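Hunt: What Our Block-Sorting Robot Did With Its Grip

Final project report, Intro to Robotics Lab
Rigoberto Pacheco and Ilze Rätsep

What we set out to do

Hunt is a simulated robot arm that looks for a colored block on a table, picks it up and sets it down on another one. We named it Hunt in October, when it spent most of its time doing exactly that. The arm has a two-finger gripper and a camera that rides on the wrist. The camera image is the only thing the controller gets to see. It never receives the block positions from the simulator, which we considered very pure of us at the time.

The physics runs in Dunau, the simulator the lab already had installed. Our controller was trained on 800 scripted pickups, written mostly by Rigoberto, who has asked that the word "mostly" be kept in.

What went wrong

For a while Hunt was good. Then we changed the block sizes so that the table would have some variety, and it started crushing things. A simulated block can't be crushed, so what happened was that the fingers kept closing after contact, the contact force climbed, and the physics solver eventually gave up and shot the block off the table at a speed we would rather not convert into miles per hour.

We ran 1,102 test episodes with the new blocks. In 31 of them a block left the table this way. That doesn't sound like many until you picture a real arm doing it next to a real person holding a real coffee.

Our first theory was that the solver was at fault. We spent more than a week on this theory because it was the one in which we had done nothing wrong. We shortened the time step, raised the friction, lowered the friction, and put it back where it had been. The blocks kept leaving. 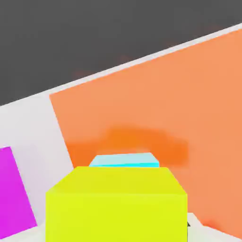

Ilze then did what we should have done on the first afternoon and logged the commanded grip width next to the measured one. In every one of the 31 episodes, the two numbers parted ways just after contact. The fingers had stopped against the block, the controller was still asking for a narrower grip, and the motor was pushing harder and harder to please it.

The cause

The script that generated our training pickups closed the gripper to a fixed width. With the old blocks, which were all one size, that width happened to be right. The controller learned the number and never learned to look. When a wider block came along, Hunt squeezed to the width it remembered.

There was supposed to be a safety limit on grip force. There was one, in the settings file, with a sensible value and a comment beside it explaining how important it was. The code that read the file looked for the setting under a slightly different name, didn't find it, and fell back to no limit at all. It did this without a warning. Both of us had reviewed that file. One of us had written "nice" next to it.

What we changed

We made three fixes. The force limit is now read correctly, and the program refuses to start if the setting is missing. The gripper stops closing when the measured width has held still for 3 control steps. The training pickups were regenerated with mixed block sizes, and the closing width now comes from the block being picked up.

We reran the full test set after each fix — separately, so we could tell them apart. The force limit alone ended the launches, although Hunt then dropped more blocks than before. The other two fixes brought the drops back down to a level we are willing to put our names on.

What is still open

Hunt still hesitates when one block is close behind another. We suspect the wrist camera loses too much of the table at short range, but we haven't tested that. A second, fixed camera would be the obvious thing to try next. We also haven't tried any of this on hardware, and we would want the force limit checked by someone other than the two of us before anybody does.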